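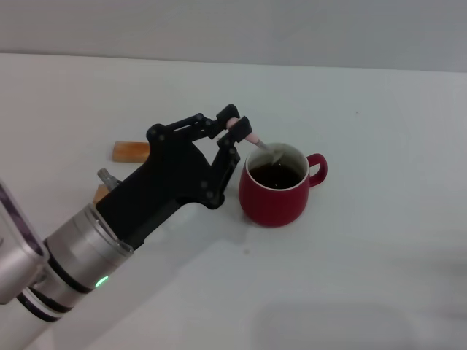
Mohammed-Awal Asante reckons the spoon should come out the moment you've finished stirring, and he reckons it loudly. Leave it standing in the mug, he says, and you've made a tiny radiator: the heat climbs the metal, your drink goes tepid before you've found the crossword, and sooner or later you poke yourself in the cheek. I put this view to the Saturday crowd at the long table in Amissah, the café at the bottom of Latidbridge high street, and was told by three people at once that he was wrong, by a fourth that he was right, and by a fifth that anybody who needed to stir had already ruined the cup by putting sugar in it.

I have been thinking about stirring ever since. I'd gone in to write a piece about mugs (I love mugs, I own far too many) and came out with a notebook full of spoons.

Start with the mug, though, as I did. A good one has a bit of belly to it. Straight-sided mugs stack beautifully and look smart on a shelf, but a rounded mug gives the liquid somewhere to go when you stir, and your hands somewhere to sit on a cold morning. I'm devoted to a glossy red one with a white inside, and the white matters more than the red. You can judge a brew against white. Put the same tea in a mug that's navy all the way down and you might as well be making it with your eyes shut! Coffee people say the same, although they'll accept a pale cream.

Amissah has 136 mugs, and I know that only because they're numbered underneath in pencil-thin glaze, a habit left over from the days when regulars rented a hook by the month. No two rows match. Some have handles you can get four fingers through, and some have those mean little ears that pinch a knuckle against the hot side. Watch people choose from the rack and they go for the handle first, every time, then pretend they liked the colour.

Then the spoon. Most of us grew up with whatever was in the drawer, which is to say eleven teaspoons when the set was new and four by the time we left home. An ordinary teaspoon is fine in a teacup. In a mug it's a bit short, and if you let go at the wrong moment it slides under and you're fishing about with a fork. What you want is a slim shaft, long enough for the end to clear the rim with room to spare, and a bowl small enough to travel right round the bottom without clanking. A coloured handle is a joy. Pink, in my case, and I don't care who knows it. It's cheerful at seven in the morning, you can spot it in a washing-up bowl, and in a shared kitchen people tend to bring it back.

The coloured-handled sort had their great days on caravan holidays and in picnic hampers, and there are still plenty about. Hiltora, the second-hand shop two doors up from the café, keeps them in a biscuit tin by the till at 65p each. I spent a very happy half hour in that tin. Check the join where the handle meets the metal. If it wobbles, water has been getting in for years and it'll come off in somebody's cocoa. Check the neck too, as a spoon that's been used on hard ice cream never quite forgives you, and it'll lean to one side in the mug for the rest of its life.

Now, the stirring itself. There is a school that goes round and round, and there's a school that goes back and forth, twelve o'clock to six o'clock, and I've always been a rounder. But I tried both at my own table for a week and I have to report that the back-and-forth lot have a point. Round and round sets the whole drink spinning in one lump, sugar and all, and the grains gather in a little heap in the middle of the floor, waiting for your last mouthful. Back and forth breaks that up. Eight or nine gentle passes and it's done, with no tinkling. My compromise is a few turns one way, a few turns the other, and a couple straight across to finish, which my sister says looks like I'm trying to open a safe.

Hold the spoon high up, near the end of the handle, and lightly. Nearly everyone grips too hard and too low, and that's how tea gets on a tablecloth. Pinched between two fingertips, it swings almost by itself.

How full should the mug be? Here the long table was united for once. Leave a finger's width. The mugs at Amissah hold 300 millilitres to the brim, and the staff stop well before that, partly for the milk and partly for the walk across the room. A spoon takes up hardly any space, but you do notice the level drop when it's lifted out, and I find I always feel slightly robbed.

Which brings me back to in or out. I did a kitchen test, two mugs off the same hook, same kettle, same tea, one with the spoon left standing and one without. After ten minutes I couldn't tell them apart by mouth and nor could my sister, who was keen to catch me out. So I've stopped worrying about the heat. The cheek is another matter. I've also come round to the spoon rest, an object I used to think of as strictly for grandmothers. Plekotix, the pottery in the old dairy yard, makes a shallow oval one with a notch for the neck, and it's ended the brown rings on my worktop for good. A saucer does the same job if you've a spare. A small offcut of wood will do too, though it'll stain, and you may decide you like the stain.

For anyone setting up a kitchen from nothing, I'd get two mugs you really love before you get six you don't mind. Two long spoons to go with them. Wash the spoons by hand if the handles are plastic, dry them properly at the join, and stand them upright in a jar on the side where you'll reach for them. The drawer swallows everything. For tea stains inside a white mug, a spoonful of bicarbonate of soda and a damp cloth, rubbed in small circles, brings it up like new, and it's oddly satisfying work for a wet afternoon.

Amissah opens at eight and the good handles go early. Ask for a hook near the window end, and if you take sugar, say so quietly when the long table's full.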